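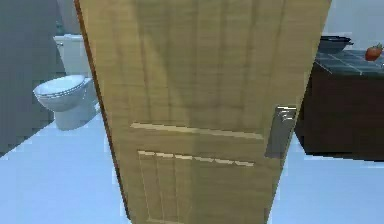 1/ Door opening is the task we have the fewest good examples for, so this week went to doors in simulation. Notes follow, mostly for the people who asked about our setup after the Drirnier talk.

2/ The episode budget is 1,570 across all household tasks. Doors get 95 of those in the first pass. Every one is teleoperated, no scripted motion. Scripted openings trained fast and then failed on any handle the script had not met.

3/ Layouts come from Bekis, our scene generator. It places a room, a door and some distractors, then checks for collisions. It does not check for taste. A toilet on one side of the door and a cooking pot and a tomato on the counter on the other side is a valid layout and stays in the set.

4/ We argued about that. Mio Tamura wanted a room-type filter. I wanted the policy to learn that the handle matters and the tomato does not. We kept the mixed rooms and tagged them, so either of us can drop them at training time.

5/ Handle placement is the parameter I watch most. A gray lever on a tan door is easy to pick out. Dark lever on dark wood is where the older model reached for the panel molding and pushed.

6/ Start states: closed, partly open, and open past 60 degrees. Partly open turned out to be the useful one. Operators split between pulling the handle and hooking the free edge of the door, and both get labeled as success.

7/ That split hurts a plain regression loss. Average the two strategies and the hand goes to a point between handle and edge, where there is nothing to grab. We now store a strategy tag per episode and condition on it.

8/ Recording runs through Sornden at a fixed rate. Joint state, hand pose, door angle, rendered view. Door angle is saved for scoring only – the policy never gets it as input.

9/ We threw out 21 episodes. Most had the operator pausing mid-swing to reposition. A pause in the data becomes a pause in the policy, and then it sits there holding the lever until timeout.

10/ Textures are plain on purpose for now. Wood grain, flat walls, tiled counter, soft even light. Lighting variation goes in at the next pass, when we have a baseline to compare it with.

11/ Open problem: hinge friction. The simulator default is too forgiving, and operators get used to it and swing too fast. Renji Takeda is measuring real hinges at the Ragnarsson flat so we can set a sane range.

12/ Next batch of doors starts after his numbers are in. Same handles, stiffer hinges, and a minimum approach distance so the hand does not spawn next to the lever.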